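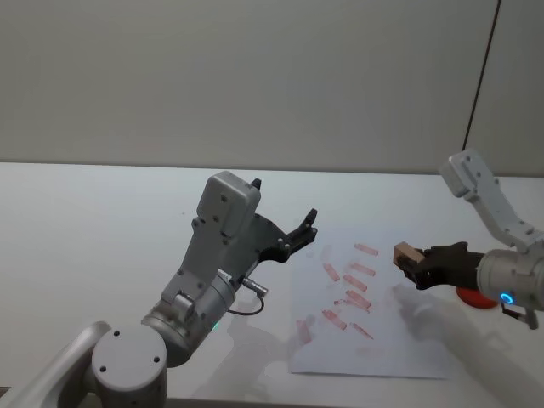

4. Making a test sheet

Make a test sheet each time you open a new stamp, re-ink the pad, or change paper. Use plain white paper, the same weight as the paper for the finished job, and lay it flat on a hard table. The reddish-pink marks on the sheet shown are blurred and drawn out lengthwise, and marks like these mean the settings below still need work. Keep stamping on scrap until the edges of the rectangle are sharp on all four sides. The small wooden block is held just above the paper between impressions and should not be slid across it.

What you need

Misholm block stamp, rectangle
Misholm round pad, red
Holla pad ink, red, 35 ml bottle
White paper, up to 200 gsm
Lint-free cloth
Scrap card for the first few impressions

4.1 Preparing the table

1. Wipe the tabletop and let it dry. Grit under the paper shows up as white specks in the print.
2. Place the sheet with its long edge toward you. A slight angle does no harm on a test sheet. For finished work, tape the two upper corners with low-tack tape.
3. Put the pad beside the paper on the side of your stamping hand. Leave enough room to lift the stamp straight up from the pad.
4. Take the lid off the pad and set it down with the inside facing up.

Note: Do not put a newspaper or a felt mat under the sheet. The block is rigid and was made to print against a hard surface. If you are using the Presby rubber sheet (sold separately), see section 6.

4.2 Inking the pad

A new pad is supplied dry.

1. Shake the ink bottle with the cap on.
2. Apply 11 drops, starting at the center of the pad and working out in a spiral.
3. Close the lid and wait until the shine has gone from the surface.
4. Touch the pad with a corner of the cloth. It should pick up color without leaving a wet ring.

Caution: Holla ink stains clothing, unfinished wood and grout. Wear an apron and keep the bottle capped. If ink gets in your eyes, rinse with plenty of clean water and get medical advice.

Caution: Do not top up the pad with writing ink or food color. Both will ruin the felt, and neither is covered by the warranty.

4.3 Making the impression

1. Hold the block by its sides, near the top. Keep your fingers off the printing face.
2. Tap the block on the pad twice. Do not press or twist.
3. Move the block over the paper and stop just above the spot you want to mark.
4. Lower it straight down so that the whole face meets the paper at once.
5. Press evenly for one second.
6. Lift straight up. Hold the paper down with your other hand if it tries to come up with the block.
7. Ink the block again before the next mark.

Work from the far edge of the sheet toward you so that your sleeve stays clear of fresh ink. Leave a finger's width between marks on a test sheet. It is easier to judge them when they do not touch.

4.4 Reading the test sheet

Soft edges all around: too much ink on the pad. Press a piece of scrap card onto the pad, lift it off, and repeat with a clean piece until it comes away with an even tint.

Smudged along one direction: the block moved while it was on the paper. Check that your wrist is off the table, then repeat steps 4 to 6 more slowly.

Dark at one end, pale at the other: uneven pressure. Hold the block lower down, or turn the sheet so that you can stand directly over it.

Pale in the middle: not enough ink, or the table is not flat. Try another part of the table before you add ink.

White specks: dust or dried ink on the face. Clean the block as described in 4.5.

Pencil a short note next to each good mark with the number of taps. Coated papers such as Maes Satin usually need one tap, and they dry much more slowly than uncoated stock. Do not stack coated sheets on the same day.

4.5 After use

1. Stamp on scrap paper until hardly any color comes off.
2. Wipe the face with a damp cloth. Do not soak the block or hold it under a tap; the wood swells and the face will no longer be flat.
3. Stand the block on its end to dry, away from heaters and direct sun.
4. Close the pad and store it upside down.

Note: A faint red tint stays on the face after cleaning. It does not affect later prints in red, but keep a separate block for lighter colors.

Replacement felt for the round pad is part 490. Fitting instructions are on the inside of the packet.

Section 4 text: Ramiro Escobar. Drying notes for coated papers: Knut Mühlbauer. Revised January.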